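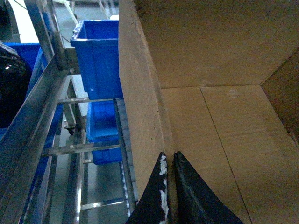
Wrist view at the rim of the cardboard box, blue bins on the rack to the left.

So I've been quiet on here since July, and the reason is that I've spent pretty much every working hour teaching a gripper to move things between bins and a box. I love it, I'm tired of it, and my shoulders hurt.

We're at 568 demonstrations as of this morning. Each one is me driving the arm by hand through a single pick and place, start to finish, while the wrist camera and the joint positions get recorded together. Then I hit save, or I swear a little and hit delete. (The delete key is getting shiny.)

The first 236 I did over at the Gelstead site, and I was so proud of them! Smooth, quick, hardly a wobble. Then we trained on the batch and the policy was great until you slid the box over by the width of your hand, and after that it just poked at the air where the rim used to be. I'd set the box down in the same spot every single time, because I'm a tidy person and it never crossed my mind to be messy on purpose.

Now I move it before every run. Closer to the rack, farther away, turned a bit, whatever. I also let myself come in crooked and then fix it, so there are examples of recovering in there too. Those feel awful to record. You're sitting there making a mistake in slow motion and trying to make it a believable one.

The rim is the hard part, by the way. Cardboard gives when you lean on it, and from the wrist the near wall is just a strip of tan with more tan behind it. I threw out 87 runs last month, most of them for clipping that edge. I'm starting to wonder if I should've kept a few.

Kelgate wants the next batch done with 2 people driving, so the model doesn't only learn my habits. Fair enough, I do have a weird little pause before I let go of anything. I noticed it when I played back a trained run and there it was, my pause, coming out of a machine. Creepy and kind of sweet?

Next up is fixing my labels, which are a mess, and then back to the bins.

Posted 30 October 2026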